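We use cookies to make this site work better. By continuing to read you accept this. OK

I promised to write more about the apartment question, and finally I have a free evening to do it.

As some of you know, my husband and I are thinking to buy a small apartment in the new building at the old Plusine factory. It will have 47 apartments on 20 floors, with shops at the street level. The builder is a company named Bristel, and before this they made mostly offices.

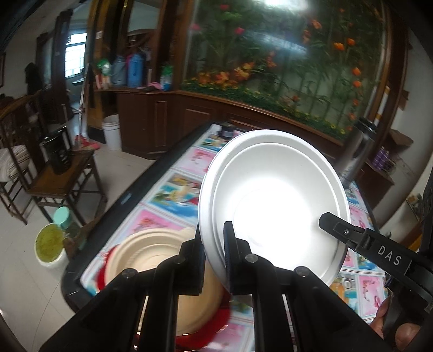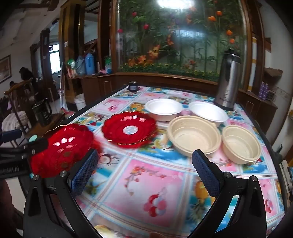
White bowls in the first picture, the red plate at the left side of the second.

The sales office is on Wogan Street, across from the bus stop. We went there two times in November. The first time it was full of people and we only took the brochure. The second time a very polite young man spent an hour with us and showed us the plans.

What I liked: the apartments on the east side get the morning sun, and the kitchen has a real window. In our present rental the kitchen is a dark corner, and I cook with the lamp on even at noon. Also there is a storage room in the basement for each apartment. I have skis, two suitcases and my mother's sewing machine, so this is important for me.

What I did not like: the hallway takes too much space. On the plan it looks elegant, but you pay for every square foot of it and you cannot put even a shelf there. I asked if the wall could be moved and the answer was no – there are pipes inside.

Then there is the name. They want to call the building Triralness. I tried to say it on the phone to my sister and she asked me three times to repeat it. I suppose after one year everybody will call it "the factory", as they do now.

The reservation costs 1,000 dollars, and you get it back only if the bank refuses your loan. If you simply change your mind, the money stays with them. I read this paragraph of the contract very slowly, with a dictionary, and I recommend you do the same with any contract like this. The monthly fee for the elevators and the cleaning is not fixed yet, and for me this is the bigger problem. With so few apartments and so many floors, each owner will have to pay a good part of those elevators.

My husband wants to sign before the winter holidays. I would prefer to wait until they publish the fee. For now we agreed to visit the site one more time, early in the morning, to hear how loud the trucks are on the bridge side.

If you live in a building with two elevators and few neighbors, please write me what you pay each month.

2 comments · Share this post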